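Kitchen Tips > Small Appliances

Descaling and Storing a Breakfast Station

By Radomír Zeman 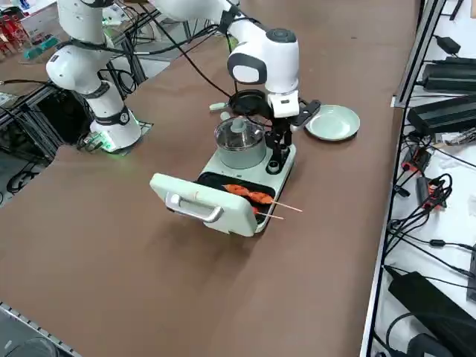 2 min read

Combined breakfast appliances fail early for two reasons: scale in the coffee heater and crumbs under the oven element. Both are easy to prevent.

Descale every 4 weeks in hard water areas, every two months elsewhere. Mix equal parts white vinegar and water and fill the tank to the max line. Run half the cycle, switch off, and wait 20 minutes before running the rest. Follow with 2 full tanks of plain water.

Unplug and let the unit cool before cleaning the oven. Slide out the crumb tray and wash it by hand. Wipe the walls with a damp cloth and a drop of dish soap. Do not spray cleaner at the element.

Griddle plates with a nonstick coating should be wiped while slightly warm. Steel wool and scouring powder will ruin them. Baked-on egg comes off with a paste of baking soda and water left on for ten minutes.

For storage, leave the tank lid open for a day first. Wrap the cord loosely. My own unit sat sealed from December on and the tank smelled of mildew.

© Solitz Home Notes | Contact | Back to top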